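Wednesday, September, film lab notebook

Picked up where we stopped with the campus comedy reel. The print came from the Brosstead rental house when it closed and has the usual wear: green line on the left through most of reel two, perforation damage near the head, and a lot of tape splices that somebody made in a hurry. The film itself is Mofokeng, the low-budget one set at a trade college, with the two roommates and the stolen school bell. I had only seen it on tape before.

Counted splices this morning, 59 in reel two alone. Most are fine mechanically. Redid the ones where the tape had crept over the perforations. Old adhesive came off with the usual solvent, but slowly, and the cuts under the tape are not straight. Where a frame was missing I left it missing and wrote the footage number on the sheet.

Wound through the dormitory sequence by hand. The cut here is different from the tape version. On tape, the scene where the roommates hide the bell under the bed ends on the dean in the doorway. On the print it goes on for another 275 frames, with the dean sitting down on the bed and talking about his own college days. He doesn't find the bell. It's a better scene that way, and it makes sense of the line at graduation where he says "I slept on it." On tape that line is just odd.

Question is whether the longer cut is the original or something put back for a later run. Edge codes on both sides of the dormitory sequence match, so the footage was printed at the same time as the rest of the reel. The splices at either end are lab splices, printed in. That points to the longer version being what the negative looked like when this print was struck. Doesn't say when that was.

Sound on the extra footage is thin but clean. The music under the dean's speech starts before he sits and carries into the next scene without a bump, so whoever mixed it had the whole thing in front of them. Noted this on the sheet too.

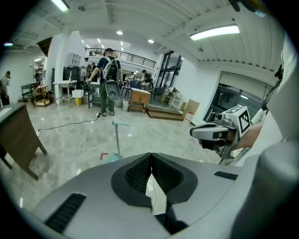

Rostislav Slanina disagrees with the above and wrote so on the sheet: the music proves nothing, the same cue runs long in the cafeteria scene and could have been laid over anything, and he would want to see a second print before calling the tape version the shortened one. He also thinks the dean's speech slows the picture down at a bad point and would have been an easy thing for a distributor to ask for cuts on, which in my view is an argument for my side. We left it there.

He is right about the second print. Gwenaël Pichon wrote to Trarnard, who hold a copy listed as complete, to ask for the length of their reel two and whether the dean sits down. No answer yet.

After lunch, reel three. Better shape. Shrinkage is within what the scanner will take, so no need for the slow gate. Cleaned the first 1,000 feet and stopped when the pads started picking up less than they should. Changed pads, will run the same section again tomorrow before going on.

Test scan of the prank-night scene, the one with all the alarm clocks. Color has gone toward pink but there is still blue in the night exteriors, more than I expected. Évan Chevalier did a rough grade and got the jackets back to something like navy. The faces went yellow when he did it. He will try again with the shadows held separately.

Ludivine Baudry asked if we can have a clip ready for the Wiretti program. Told her the graduation scene is the safest choice, it has one splice and no line. She wanted the dormitory scene. Told her not until we hear about the other print.

To do:
Rerun cleaning on reel three, first section.
Finish perforation repair at head of reel two.
Ask Régis Bodin for the continuity script, if he still has it. Check the dormitory pages first.
Order splicing tape. We are on the last roll.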